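*Reading for Young People, handout for the fourth session: second books, and how to talk about them*

Hello again, everyone, and thank you for the lively session on opening chapters. I promised I'd write up the part we rushed through at the end, and then I kept adding to it (you know me by now), so please forgive the length. Bring it with you next time, along with your copy of the novel.

## Where we left off

We had been talking about the sequel as its own kind of book. Most of us grew up on series, and most of us never gave a thought to what the second volume has to do. Think about the poor author for a minute! She has readers who finished the first book last night and readers who finished it a year and a half ago, and a few who picked up book two at an airport with no idea there was a book one. All of them are going to read the same first ten pages.

Our main text is *The Husberg Winter* by Tuulikki Hakala, the second of her boarding school books. The first, *The Husberg Girls*, came out in 2008, and if you haven't read it you'll still be fine, though I'd nudge you toward it over the break. It's short and it moves along quickly.

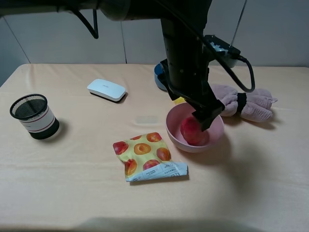 Look closely at how Hakala handles her first chapter. Homon, the younger sister, is on the train back to school, and she is rereading a letter. We get three lines of the letter and no more. A returning reader knows who wrote it and feels a little chill. A new reader only knows that it bothers her, and that's enough to turn the page. I love this, and I think it's much harder to do than it looks.

Compare that with the opening of *Midtbø* by Sorin Golob, which some of you read for extra credit. Golob gives us four full pages of "previously," told by the narrator to a new roommate. Shazia Kiani, in the essay I passed around last time, calls this kind of thing "the roommate problem": a character gets invented mostly so that somebody can have the plot explained to her. Kiani is a bit hard on him, I feel. The roommate gets quite interesting by the middle of the book, and younger readers often like being caught up properly. Jade disagreed with me strongly on this in class and I'd like to hear more from her side.

## Some words we'll be using

**Recap.** Anything that tells us what happened in an earlier book. It can be a prologue, a conversation, a diary entry, or half a sentence tucked inside a description of somebody's coat.

**Carried question.** Something the first book left open on purpose. In the Husberg books it's the matter of who locked the boathouse.

**Reset.** When a series puts everyone back where they started, so each book can be read alone. Mysteries for eight- and nine-year-olds do this constantly, and there's nothing wrong with it.

**Bridge book.** A middle volume whose main job is getting us from the first to the third. People say this as an insult. I'd like us to be fair and ask whether the reader has a good time on the bridge.

## Reviewing a second book

Your short paper is a review of any second book in a series for readers aged twelve and up. Please keep it under 1000 words. Last year's best one, by Vilja Hämäläinen, came in at 923, and she told me she'd cut a whole page about the cover. It was a lovely page and she was right to cut it.

The hard part is deciding how much of book one you can give away. Parents and librarians want to know whether a child can start here. Fans want to know whether it's as good as the last one, and they'll be cross if you spoil the ending for their little brother. My own habit is to settle the "can I start here?" matter in the first paragraph, plainly, and then stop worrying about it.
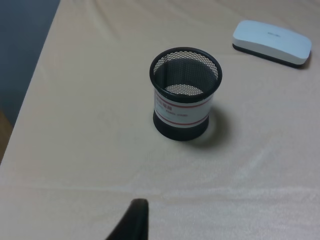
After that, spend most of your space on the reading itself. What is it like to be inside this book? Is it funny? Does the middle sag? Who is the book really interested in? Hakala's second volume is supposed to be about Homon, but I find I read it for the older sister, Ketonska, who hardly speaks until the skating party. If you notice something like that in your own book, trust it and write about it.

Quote a little. One good sentence from the author will tell us more about the voice than three adjectives from you, and I say that as someone who is very fond of adjectives. Give page numbers, please, and tell me which edition you used. The library's paperback of *The Husberg Winter* and the hardcover don't match after chapter six.

## For next time

- Read *The Husberg Winter* through the end of the skating party, chapter eleven.
- Reread the first chapter slowly and underline every bit of recap you can find. Pencil only if it's a library copy!
- Write down one thing you think a new reader would miss, and one thing a returning reader might be tired of hearing.
- Have a title in mind for your review. If you can't choose between two, bring both and we'll talk it over.

If you'd like more from Kiani, her longer essay on school stories is in the course folder. The section on letters and notes passed in class goes very nicely with chapters four and five. Office hours are the same as before, and I'm happy to look at rough openings, even very rough ones, until the end of March.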